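Packing snacks in a box, heavy stuff first?
283 views · 5 replies · 2 shares

Posted by andrade_attic, May, 9:40 pm

Ok so I'm mailing a care package to my kid's dorm in Bekport and I have one cardboard box, a bunch of snack bags and way too many opinions in my house. I took over the table in the exercise room because the kitchen is a mess lol. Do puffy bags go on the bottom or the top?

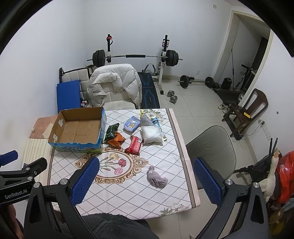 My plan was soft packs first, then chip-type bags squeezed in wherever. My sister says that's how you get crumbs.

cotum701: Your sister's right. Firm stuff down low, puffy bags last, and don't squeeze!

mapleknees: Disagree, I put a puffy one on the bottom as a cushion every time. Never had one pop.

cotum701: On a short trip, sure. Mine went 2,000 miles and came out as dust.

andrade_attic: Ugh, ok, puffy on top. Still reusing the old box though, tape and all.

Share (2)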